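# Wrist-view recordings for board work: gallery

Updated Jun 25, 2020

Project Otska is looking at how much a small gripper can do inside a desktop computer when it is guided mainly by a camera at its own wrist. The usual approach is an overhead camera, which loses sight of the parts as soon as the arm leans over them. We collected 3000 short recordings on the bench at Holroyd and trained one policy on the wrist view and a second on the overhead view, keeping everything else the same.

The tasks were kept simple. Reach a named part, touch it lightly, hold still, back away. Each started from a random pose above the open case, and the case itself was turned between runs so that the policy could not learn one fixed layout.

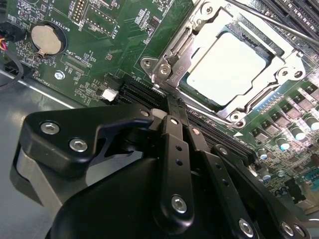

*Finger at the dark slot area just below the socket lever. The coin-cell battery and its BATTERY1 label are on the left side of the board.*

Printed labels turned out to be useful landmarks. When we covered them with plain green tape in a side test, the wrist policy took longer to settle and drifted more before contact. Shiny metal was the main source of trouble. Under the bench lamp the processor lid can wash out to a flat pale patch, and the policy then has to work from the edges of the socket frame.

**Results in short**

- 100 test runs per policy, on boards left out of training
- Wrist view: 8 runs ended with the finger on the wrong part
- Overhead view: 35 runs ended with the finger on the wrong part
- Most of the wrist-view errors came from starting poses with the target out of sight

Contact force was logged but is not used by either policy. We plan to add it for the connector tasks, where the camera alone gives a poor idea of how hard the finger is pressing.

Calibration files and the task list are kept with the Brekero toolkit. The recordings made before March used an older wrist mount and should not be mixed with the later ones, as the viewing angle is different. Playback needs the Hodusex reader.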